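Observer la Station spatiale depuis son balcon : le guide pas à pas

Par Romana Tóth

On me demande souvent s'il faut un télescope pour voir passer la Station spatiale internationale. Eh bien non, et c'est une excellente nouvelle ! Vos yeux suffisent, avec un ciel à peu près dégagé et un peu de patience (j'avoue que la patience m'a longtemps manqué). Je vous raconte comment je m'y prends, après bien des soirées passées le nez en l'air avec les habitués du club Clakimska.

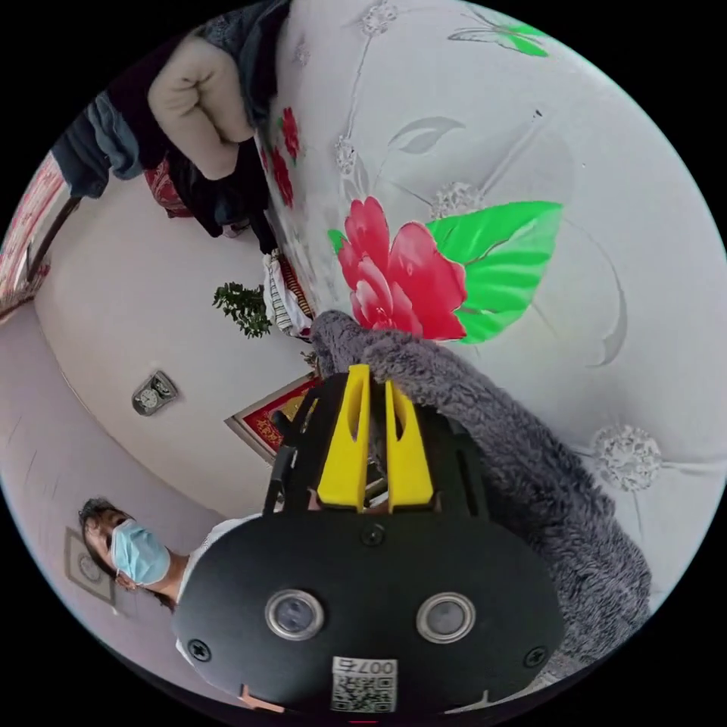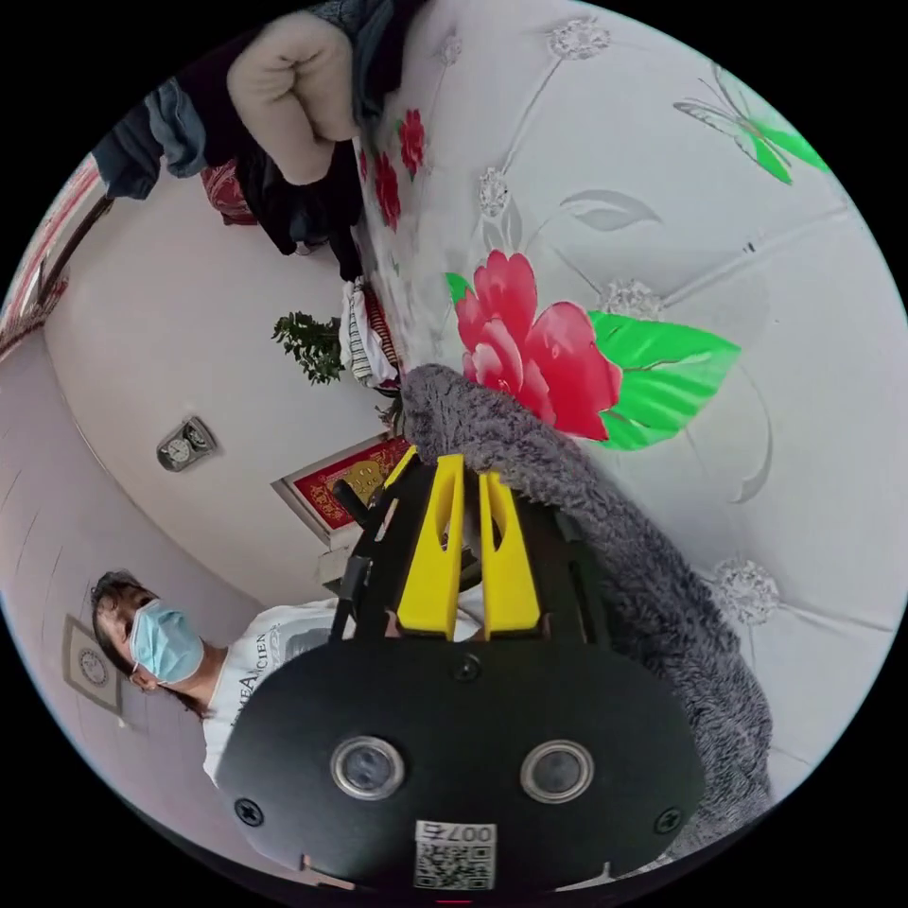 Étape 1 : trouver l'heure du passage

La Station fait le tour de la Terre en une heure et demie environ, mais elle ne passe pas toujours au-dessus de chez vous, et encore faut-il que ce soit au bon moment. Il vous faut le soir, après le coucher du Soleil, ou le matin avant l'aube : vous êtes dans l'ombre, tandis que la Station, bien plus haut, reste éclairée. En pleine nuit d'hiver, elle traverse le ciel sans qu'on la voie.

Cherchez un site de prévisions, entrez le nom de votre commune et vérifiez bien le fuseau horaire. J'ai attendu une heure entière dans le froid, un soir de février, pour avoir lu une heure en temps universel. On ne m'y reprendra plus !

Étape 2 : choisir un bon passage

Regardez la hauteur maximale, donnée en degrés au-dessus de l'horizon. En dessous de 30, les toits et les arbres risquent de tout gâcher, alors pour une première fois, attendez mieux. Un poing fermé, bras tendu, couvre à peu près dix degrés : empilez trois poings à partir de l'horizon et vous saurez où commence la zone confortable.

Notez aussi la direction d'apparition. La Station arrive en général du côté ouest et s'en va vers l'est. Si votre balcon donne plein nord, comme celui de mon ami Matúš Čierny, descendez plutôt dans la rue ou jusqu'au parc le plus proche.

Étape 3 : se préparer

Sortez un bon quart d'heure avant, habillez-vous plus chaudement que vous ne le pensez utile, et rangez le téléphone dans la poche. Inutile de fuir la ville, la Station est assez brillante pour se moquer des lampadaires.

Étape 4 : la reconnaître

Vous cherchez un point blanc, très vif, qui glisse régulièrement, sans clignoter. Si vous voyez du rouge ou du vert, c'est un avion. Le passage dure quelques minutes, et il arrive que le point s'éteigne en plein ciel : la Station vient d'entrer dans l'ombre de la Terre. C'est mon moment préféré, je crois bien.

Étape 5 : garder une trace

Pour une photo, posez l'appareil sur un trépied, mettez la mise au point sur l'infini et essayez une pose de 25 secondes à 100 ISO, en ouvrant bien l'objectif. Trop sombre ? Montez un peu la sensibilité au passage suivant. Vous obtiendrez une longue traînée claire. Et pensez au retardateur, surtout si vous avez les doigts gelés !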